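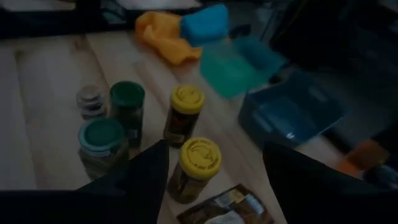
Chaltu Belay asked whether the entry hall could be finished before the holiday guests arrive, and everyone said yes, let's go for it! She has already painted two test patches, a warm cream and a soft clay, and the clay won by a mile (seven hands up, and a cheer from the back).

Notes from 18th November

**Curtains.** Rosalba Marino brought the Culano linen samples and passed them along. Lovely weight, and the rust color looks wonderful next to the clay. We need 27 yards for the front windows. Rosalba will order this week.

**Budget.** We have $3000 for the whole season and have spent $1183, mostly on the Dobos rug, so there's room for lamps.

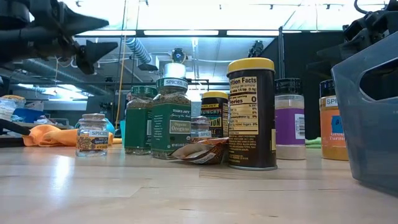

Flokumov Home Decorating Club

**Lamps.** Long, happy debate over brass or ceramic. Agreed on 3 ceramic ones from Dastton, with pleated shades if they still have them. Chaltu to call.

**Wreath night.** Still on! Bring clippers, wire and any dried hydrangeas you can spare. Rosalba has ribbon left over from last year, mostly green.

**Carried over:** stair runner, mirror for the landing, who has the long ladder.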